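Subject: Re: Unpacking of produce bags, Room 218

To all members of the Fluston list,

In reply to the question below, the Najafi office confirms that the present arrangement for the sorting table will remain in place through October. Mixed bags are to be opened on the white table and their contents moved to the tray.

> On the list, Ehsan Nouri wrote:
> Several of us are unsure whether toys found among the
> groceries go in the tray with everything else, or whether
> they should be left in the bag until the end. Also, may
> the thin plastic bags be used again?

Toys should go in the tray. The yellow rubber duck has its place there, toward the upper left, and the remaining items may be set down wherever there is room on the green surface. Round items should stay in the bag until the tray is ready to receive them, as they roll easily on the bare tabletop. 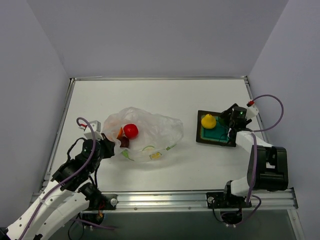 1. Bags

Translucent bags may be used again if they are free of tears. The office holds a supply of 200 and will not reorder before the new term. Crumpled bags need not be flattened — they open more readily when left as they are. Please do not remove printed labels.

2. Trays

The brown trays with the green inner surface are kept on shelf 23. Members are asked to return them there after use and to wipe the inner surface with a damp cloth only. Requests for additional trays should be sent to this list before 2 p.m.

Further questions may be addressed to the undersigned.

Najafi Office
for the Fluston list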